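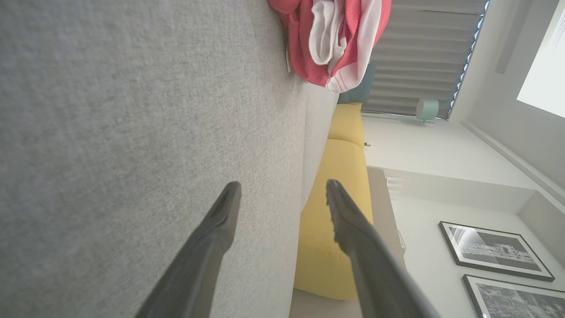
Home
About Us
What We Tidy
Prices
Contact

About Us

Hi, I'm Kylie Donnelly, and I pick things up off other people's floors for a living. Mundale Home Tidying is my company (the name comes from the street I grew up on, if you were wondering) and we've been at it for 6 years now, mostly in Merrick and the towns just past it.

I started out cleaning. Regular cleaning, with the buckets and the vacuum on the stairs. And what I noticed was that I'd spend the first hour of every visit moving stuff so I could get to the thing I was supposed to clean! Towels, T-shirts, school bags, the couch cushions, one sock. By the time I could see the carpet there was hardly any time left to vacuum it. So one May I asked a couple of my regulars if they'd let me come and do just the moving-stuff part, and they said yes before I'd finished the sentence.

What we do

We tidy living rooms. We'll do bedrooms and playrooms too, and a hall closet if you ask nicely, but the living room is where we're happiest. It's the room where everything gets dropped. Somebody takes off a shirt or comes in with a towel and down it goes next to the sofa, and then it's sort of part of the room for a week.

A normal visit goes like this. We start with fabric, always, so anything bunched up on the floor gets shaken out and either folded or put in your hamper. Then the sofa: cushions off, crumbs out, seat cushions back the right way around, throw cushions where you like them. (Tell us where you like them! I had them all standing on their points at one house for months and the lady hated it.) After that it's surfaces, then blinds. I'm a bit of a nut about blinds. Gray slats hide dust really well until you run a finger along one, and then you wish you hadn't.

We don't do ovens, windows on the outside, or anything up a ladder. We don't throw things away unless you've said so, and we don't read your mail.

A word on carpets

I get asked about light carpet a lot. People think they made a mistake buying it. I love it, especially the speckled kind, and I have it at home with two boys and a dog. Pick things up the same day, damp towels most of all, and vacuum in two directions. I've never needed anything fancier than that.

Who we are

Me, plus a small crew I trained myself, on my own sofa, with my own laundry. Our office is the back room of the Flernum Building, unit 43, and you're welcome to stop in, although we're usually out at somebody's house. We keep our bookings in Provix and you'll get a reminder the evening before.

As of this spring we've tidied 493 living rooms, and I still get a kick out of the moment when the floor shows up again.

Want us over?

Call or send a note through the Contact page and tell me what the room is like. Please don't clean up before we come, everybody does and it makes the price harder to work out. If you live in Merrick the first look is free.

Kylie

Page last updated June 22, 2014
Mundale Home Tidying
Back to top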